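Film Adaptation, Unit 7: Voice-Over and the Loss of the Narrator

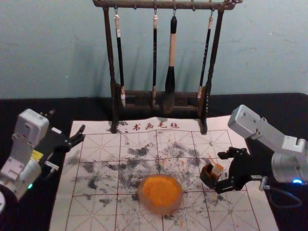
Annelies Goossens

Reading for Monday: the first two chapters of the course reader, and your own notes on the screening.

1. The problem

A first-person novel gives the reader one mind and one vocabulary. Every object arrives already judged by the person telling the story. A camera records the object without the judgment, and the adapter has to decide where the judgment goes. There are four usual places: voice-over, dialogue, performance, and the arrangement of shots. Most adaptations use all four in unequal amounts.

The term "narrator" causes trouble in this unit. In these notes it means a speaking voice that belongs to a character. The organizing hand behind the film (selection, order, duration) is called the narration. Keep the two apart in your papers. A film with no narrator still has narration.

2. Types of voice-over

Frame voice-over opens and closes the film and is silent in between. It sets a time of telling that is later than the events. The audience learns that the speaker survived, and this lowers the tension in any scene where survival is in doubt. Some adapters cut it for that reason alone.

Running voice-over returns throughout. It can compress time cheaply. One sentence over three shots will cover a winter. The cost is that the audience starts to wait for the voice to explain things and pays less attention to the actors.

Contrary voice-over says one thing while the picture shows another. It is the closest equivalent to the unreliable narrator in prose, but it works faster and more bluntly. A reader may need 100 pages to suspect a narrator. A viewer needs one cut.

3. Case: The Ternina Letters

The novel is told by a clerk, Hermans, in letters that he does not send. The screenplay exists in two drafts, and extracts from both are in the reader.

Draft one keeps the letters as running voice-over. Maarten Vermeulen's article counts 51 separate passages of narration in this draft, many of them repeating information already carried by the scene. The arrival at Condstead is the standard example. Hermans says that the house is cold, a servant says that the house is cold, and then Hermans lights a fire.

Draft two removes all but 15 of these passages. The remaining ones fall in two groups. The first group covers gaps in time. The second group is made up of lies: Hermans reports a conversation, and we then watch a shorter and less friendly version of it. Vermeulen treats the second group as the film's main invention. In the novel the real conversations are never given, so the reader can only guess at them.

Védís Dalsgaard disagrees. Her view is that showing the true conversation settles a question the book keeps open, and that the film therefore replaces doubt with irony. Her argument depends on the scene in the records office being objective. Check this against the screening. The scene begins on a close shot of Hermans and has no establishing shot, so its status is less certain than she allows.

4. Terms

Redundancy: the same information given on two channels. It is not always a fault. Repetition can mark a fact the audience will need later.

Focalization: the restriction of what we know to what one character knows. It can be held without voice-over and broken while voice-over is running.

Sound bridge: a voice or sound that starts before its scene or continues after it. In draft two every letter begins as a sound bridge.

5. Exercise

Take one page of first-person prose from the reader. Write it as a scene with no voice-over and no more than seven lines of dialogue. Then write it again with voice-over only. Bring both versions. Sem Groen's group will present first, followed by Sem Cuypers's group.

Do not use the passage on page 15, as it is discussed in the lecture. Use screenplay format for both versions and put the source page number in the top corner.

Papers on this unit are due in April. Topics outside the reader need approval before you start.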